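Intermittent no crank when hot, starter tests good

Zein547
Posts: 11
Joined: March 2019

2.4 automatic, bought from the second owner. Starts fine cold every time. After a 40 minute drive and a short stop for gas, I turn the key and get one click from under the hood and no crank. Dash lights stay bright. If I leave it for a while it cranks normally. Battery load tested good. Starter was bench tested at the parts store and passed. Terminals cleaned and tight. What do I check before I pay for a starter I may not need?

walitora_wrench

A bench test at room temperature says very little about a hot soak fault. Put a meter on the small solenoid wire at the starter and have someone hold the key in start while it is acting up. If you have battery voltage there and it still only clicks, the solenoid contacts or the starter itself are bad. If you have 9 volts or less, work back toward the relay and the ignition switch.

Stillden_Garage

Disagree on the order. Do voltage drop on the cables first. Meter negative on the battery negative post, meter positive on the engine block, key held in start. More than half a volt and the ground cable is suspect. Then battery positive post to the starter stud. Those cables corrode inside the jacket where you can't see it, and resistance goes up with heat.

walitora_wrench

A drop test during a click with no crank won't show much. If the contacts aren't closing there is no heavy current in the cable, so a bad cable can read close to zero. You need load on it for that number to mean anything.

Stillden_Garage

Then do it while it is cranking hot on a good attempt. Same leads, same limit. I have replaced plenty of ground cables on these with a perfectly good starter bolted up next to them.

Zein547

Can the relay be ruled out by swapping it with the horn relay? They look the same.

tapley_road

Check the part number on the case before you swap. Same footprint does not always mean same pinout. If the numbers match, go ahead. Also try starting it in neutral when it does this. A worn range switch will block the crank signal, although on most of these you would lose the click too.

walitora_wrench

Depends which click. Relay click is at the fuse box, solenoid click is down low on the engine. OP needs to put a hand on the relay and say which one it is. 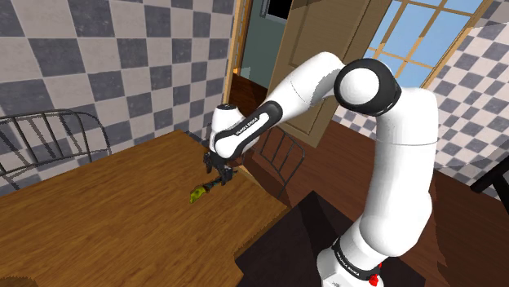
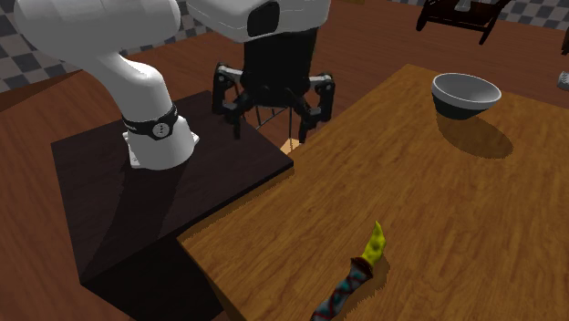 Simulated robot arm at a wooden table, two views

Zein547

Hand on the relay, it clicks. There is also a heavier click from below. Neutral makes no difference. Small wire at the solenoid reads 11.8 with the key in start. Ground drop while cranking hot was 0.2, positive side 0.3.

walitora_wrench

Cables are fine and the signal is getting there. Solenoid contacts. On this unit you can replace the contacts and plunger without buying the whole starter.

Stillden_Garage

Agree the cables are out of it with those numbers. I would not do contacts only at that mileage. The brushes have the same wear on them and the labor to pull it is identical. Fit a reman and be done.

walitora_wrench

Remans are where I see the comebacks. I'd keep the original housing, measure the brushes while it is apart, and only buy what is short.

tapley_road

Either way, disconnect the battery negative first. The stud on the starter is live at all times.

Zein547

Ordered the contact kit from Clelport. Brushes measured within spec. Old contacts were burned down on one side, the other had a deep groove. Back together now, 5 hot restarts so far with no click. Will update in July once it has seen some real heat.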